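Demonstration gathering (robot learning)

Demonstration gathering is the job of collecting examples for a robot that learns by copying. A person makes the arm do a task, the computer saves what the cameras saw and how the joints moved, and later a program trains on the whole pile. I've been doing this since June for a small project called Romura, so I'm writing this entry from the table side of things (the math people have their own page!).

One run through a task is called an episode. Ours are short, usually 20 seconds, and we do them in batches of 12 before anyone gets a break. Picking up a small thing and putting it somewhere else sounds dull, and it is a bit, but you get weirdly fond of it.

Setup

The tape grid is my favorite part. On our table it's blue tape over brown paper, and each cell is a starting spot. Before every episode I move the objects to a new cell, so the program can't just memorize one place. Bowls, plates and steamer baskets all get a turn. We learned this from the Ralis handbook, which wants 5 episodes per cell, and I'd say that's the least you can get away with.

Bad episodes

Fumbles happen. The Cundico method throws them all out, while the McKinnon method keeps any where the person recovers and finishes. I'm on the McKinnon side, because a robot that has only seen perfect grabs has no clue what to do after a poor one. Just label them, please! Sorting unlabeled episodes later is miserable.
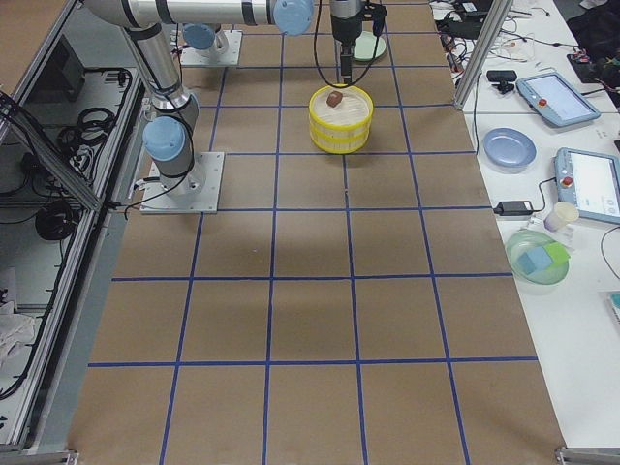 Labels go in right after each episode, while you still remember it. I write the task, the starting cell and one word for how it went, and then I reset the table for the next one.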